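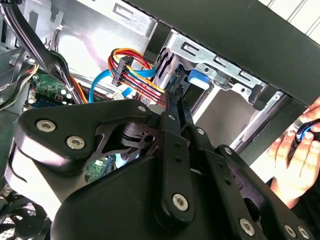

Should I filter the gripper force signal before my grasp check, or let the check work on the raw numbers?

I'm writing the control side for an arm that works on old desktop PCs, mostly getting at the power and data cables round the drive bays. The grasp check is my own bit of code sitting on top of Drikance. It reads the finger force and the finger gap, and if both look right it tells the planner to carry on. On raw numbers it's jumpy and says "got it" when the fingers have only brushed a wire. With a moving average on it, the thing calms down but then it reacts late and squeezes harder than I'd like. Which way do people go on this?
Posted by Kourkoulas

Filter it, but lightly, and keep the raw signal for your safety stop. Those are two separate jobs and they shouldn't share a number.

What I do is run a short median filter first (five samples is plenty) and feed that to the grasp check. A median chucks out the single silly spikes without smearing everything the way an average does, so you lose a lot less time. The raw reading goes straight to the bit of code that says "stop closing now", with a fairly high limit on it so that one noisy sample doesn't trip it every other go.

Then I make the check wait. Both conditions, force over the threshold and gap in the expected range, have to hold for 4 samples in a row before it counts as a grasp. If either one drops out the counter goes back to nought. It sounds too simple, I know, but it got rid of nearly all my brushing-a-wire problems when I was doing something similar with ribbon cables.

A couple of other things to look at while you're in there. Cables squash! A bundle of power wires will read as a wide gap to begin with and then settle narrower as the wires shuffle past each other, so don't make your gap range too tight at the top end. And a flat SATA data lead gives you two quite different widths depending on which way round it's lying. I ended up with a separate range for each way and let the planner say which one it was expecting, from the grasp angle. If the planner doesn't know, use the wide range and do a little tug test afterwards – move back 2 mm, slowly, and see whether the force along the pull direction goes up. If it stays flat you've got nothing, open up and try again.

Log everything too. Timestamp, raw force, filtered force, gap, and what the check decided. I went through a log of 346 attempts one evening and the bad ones were easy to spot once they were plotted on top of each other. I'd spent ages fiddling with thresholds by hand before that and I wish I hadn't bothered.
Posted by Idivdale

just raise the threshold, worked for me
Posted by dinerero_fan

Bit more to add to the long answer above, which I mostly agree with. Raising the threshold on its own will stop the false grasps but you'll pay for it on thin single wires, where the force never gets very high before something bends or slips.

Check where the noise is coming from before you filter anything. On mine it was the controller, not the sensor. I had the finger position loop tuned far too stiff, so it was hunting back and forth by a tiny amount whenever it touched something springy, and that came through on the force as a nice regular wobble. I turned the gain down, put in a bit more damping, and the raw signal was almost good enough to use as it was. Easy way to tell: close on a block of foam, hold, and plot a few seconds. If the wobble has a steady rhythm, suspect the loop. If it's fuzz all over the place it's more likely electrical, and then a median filter is fine.

Also subtract the zero offset just before each close, with the fingers open and the wrist already in its final pose. I used to zero at start-up only, and once the arm had tipped over to reach down into a case, the weight of the fingers themselves was adding to the reading. Your threshold ends up meaning one thing at the top of the case and another at the bottom, and you'll go mad trying to tune it.

I can't speak for Drikance as I'm on Dinerero, but there must be a way to hook in a callback before the close command. In Dinerero I've got it as a small step in the task file, called pre_close, and it takes the average of a short burst of readings while the arm is still. Make sure the arm really is still, mind. Mine was still settling for a moment after the planner said it had arrived, so I added a short wait and a check on the joint speeds.

One question back to you: is your gap reading coming from the motor encoder or measured at the fingers? If it's the encoder, any play in the linkage goes straight into it and I'd trust it less than the force.
Posted by tinlid

Encoder, and yes there's a bit of play in it. I tried the foam thing and it was a steady wobble, so that's the loop then. Gain is down and I've put the median and the sample counter in as well. The brushing problem is much better now, though the data leads are still hit and miss when they lie flat. Will have a go at the two ranges next and post the settings if they hold up.
Posted by Kourkoulas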